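Conall Scanlon
1/ Notes from moving our bin-picking eval off the old scripted scenes and onto Tullura, our in-house sim harness. Mostly about the wrist view, contact settings and one planner bug that ate most of December. Long thread, numbered so you can mute it properly.

2/ Setup: parallel-jaw gripper, wrist-mounted camera, open wooden box on a tabletop. Policy gets the wrist image plus joint state, outputs end-effector deltas. The planner (Keane) handles the approach and hands over to the policy near the rim of the box.

3/ The first thing we changed was texture randomization. The old scenes used a flat gray table and the segmentation head learned "not gray = object." Scores were great. Then Sille Thoroddsen swapped in a veined stone table and the head began proposing grasps on the veins.

4/ Fix was boring. Randomize the table material per episode, keep the box material in a narrower range, retrain the head only. Proposals outside the box went away in 40 of the 40 seeds we keep for regression. The policy weights were not touched.

5/ The handover pose is where most of our time goes. Fingers open, just over the box, blue block and a white object toward the left end, bare floor between the fingers. From a pose like this the policy has to commit to going left early or it closes on nothing.

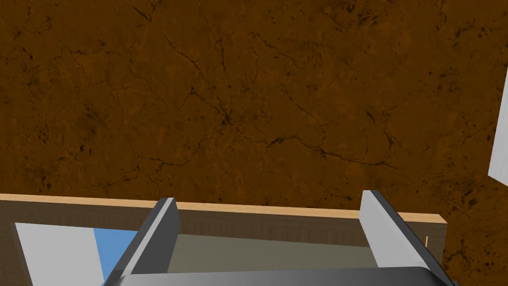
6/ Handover bug. Keane scored candidate poses by clearance to the box walls. Clearance is highest over open floor, so it kept parking the gripper over open floor. Correct by its own cost function and useless to the policy.

7/ We added a visibility term: projected target area in the wrist image, minus whatever the fingers occlude. The finger mask is rendered once per jaw width and cached. Do not render it per candidate. We tried, and planning time went up by a factor I would prefer not to post.

8/ Valquíria Cavalcanti asked why not just train the policy to recover from bad handovers. We do that too. But recovery data is expensive, and a cost term is four lines. With the term on, handovers with the target at least half visible went from 60 to over 70 out of 100. Still not where I want it.

9/ The remaining failures are mostly targets close to a wall. The finger has to go between object and wall, the collision margin says no, and the planner picks the next best pose, which is worse on visibility. Yen-ting Yeh has a branch with per-link margins: tighter on the fingertips, unchanged on the palm and wrist. Review is open.

10/ Contact settings, for those who asked. If your fingertips jitter when they touch the rim, check the solver substeps before you touch friction. I spent two evenings tuning friction on a problem that was a substep count left at its default.

11/ Also check the collision mesh on the box. Ours was exported as a single convex hull, so physically it was a solid brick with a picture of a box on it. The gripper hovered at rim height and the logs said "contact, contact, contact." Decompose it into walls and a floor — five primitives is enough.

12/ Logging. Every episode now stores the handover image, the chosen pose and the top rejected poses with their cost terms split out. Maeve Ní Bhriain wrote the viewer. Being able to see which term killed a good pose is worth more than any dashboard we had before.

13/ Not solved: thin upright things. They cover so few pixels in the wrist image that the head drops them at our working resolution, and the planner then treats that space as free. Cropping around the box and upscaling helps a bit. A depth channel helps more but we have not settled on a noise model for it.

14/ Next up is porting the visibility term to the Plostedia cell and seeing whether the numbers survive real lighting. Config and the cost function are in the Tullura repo under planner/handover. Open an issue if the mask cache misbehaves on asymmetric fingers, I have only run it on symmetric ones.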